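Search this site
Enter keywords

Zesside House: internal doors and corridors, inspection checklist with comments
Inspected by Kenneth Cruzado. Comments added by Po-yen Kwok after the March walk-round.
3 comments | 12 shares

Scope: ground floor and first floor, public side only. The plant room and the Bodholm annexe have their own sheets. Door numbers follow the Iyengar drawings, not the old brass numbers, which are still on some of the frames and don't match.

1. Escape routes clear of stored items
Pass with comment. Two boxes of hymn books outside door 5, moved on the day. They have been there at the last two inspections as well. Please find them a shelf.

2. Fire doors close fully from any angle
Fail. Door 20 stops short of the latch when released from half open. The closer arm has been adjusted once already and the screw is near the end of its travel. New closer needed.
PK: Vomach quoted for this last time and we never replied. I have asked them to quote again.

3. Gaps between door and frame
Pass, except door 21, where the gap at the head is wider on the hinge side. The top hinge has dropped. Packing it out may be enough, but look at the screws first. One turned freely under the driver.

4. Smoke seals present and unpainted
Fail on door 20 and door 21. Both have gloss over the seal on the leading edge. Whoever decorates next must mask these off. Replace the strips, do not scrape them.

5. Handles and latches
Pass. The lever on the committee room door is loose but works. Grub screw tightened on the day. Check again in a month.

6. Glazed panels
Pass. No cracks. The bead on the kitchen corridor door is lifting at one corner and should be pinned.

7. Thresholds and floor coverings
Pass with comment. Metal strip at the foot of the main stairs has a raised end, a trip risk for anyone in soft shoes. Taped for now. Needs a proper fixing.

8. Door hold-open devices release on alarm
Pass. All released on the first test. The one by the cloakroom was slow and the battery has been changed.

9. Wedges
Fail. Two wedges found and removed, one of them folded cardboard. This comes up every time. If a door needs to stay open for prams or chairs, ask for a hold-open device and we will price it.

10. Signs
Pass with comment. "Fire door keep shut" missing from the store cupboard, part number 451 on the order sheet. The exit sign over the side door is partly hidden by the new notice board. Move the board.

11. Lighting in corridors
Pass. One tube flickering upstairs, reported.

Actions
Closer for door 20: PK, waiting on Vomach.
Hinge and seals, door 21: KC.
Seals, door 20: fit with the new closer.
Stair strip: KC, before the hall is next let.
Notice board: PK. 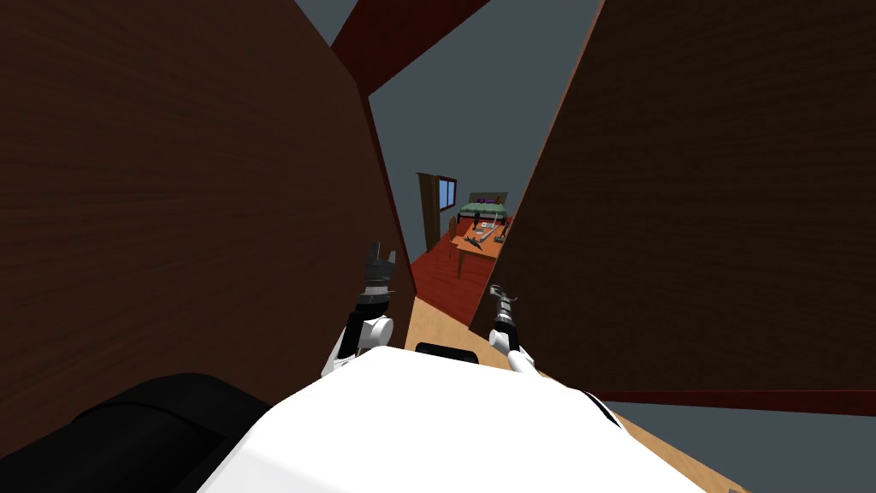
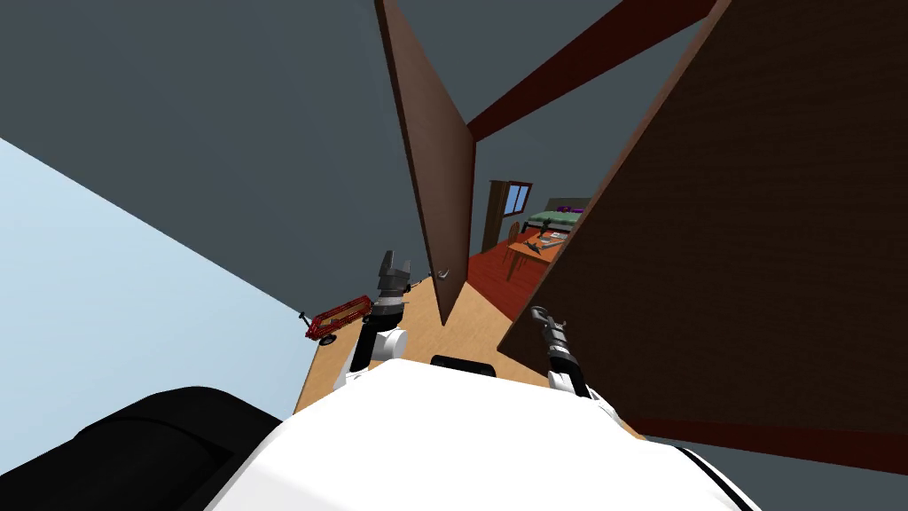 Second picture: doorway through to the next room, door handle in view.

Comments (3) | Share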